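About the Drororon Robotics Club

Drororon is the robotics club at Goment College. We started as a lunchtime group for students who wanted to use the workshop, and we now meet twice a week in term time, from 4.15 until 6. Membership stands at 32, drawn from all years. You do not need any experience to join, and you do not need to be taking computing or engineering.

Most of our work this year is on handling — getting machines to pick up, move and put down ordinary objects. Members use hand-held grippers to carry out a task themselves, and the recordings are then used to train the software. Every member takes turns at the table, at the computer and in the workshop.

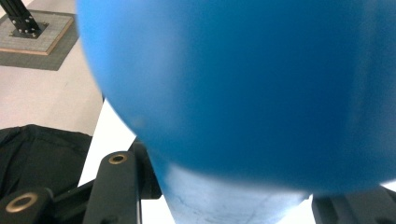 Gripper work at the table, with a blue object close to the camera.

Each half term we set a new group of objects. Boxes, bottles and soft items all need a different grip, so we keep notes on each one. A recording session lasts 20 minutes and then the pair swaps over. By the end of the spring term we had 960 usable recordings out of 1262. The rest were left out for various reasons, mostly a dropped object or a cable pulled tight.

Younger members usually begin with the Doãn project, a short course in building and wiring a simple two-finger gripper. It takes one half term. After that they choose between the build group, which looks after parts and repairs, and the software group.

In December we enter the Wirkix Challenge, a regional competition for school and college teams. Teams are given a set of household objects on the morning and have until mid-afternoon to complete the tasks. We have entered three times and came fourth last year. Our entry is planned and run by students — staff are there for safety and transport.
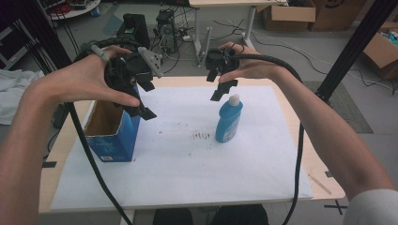

Do I have to buy my own equipment?
The club provides all tools, parts and computers. Members pay a small termly subscription, and this can be waived on request at the college office.

New members can join at the start of any half term. Come to the workshop at 4.15 and sign in at the door. Long hair must be tied back and closed shoes worn in the workshop. Parents of students under 16 need to fill in a consent form first, available from reception.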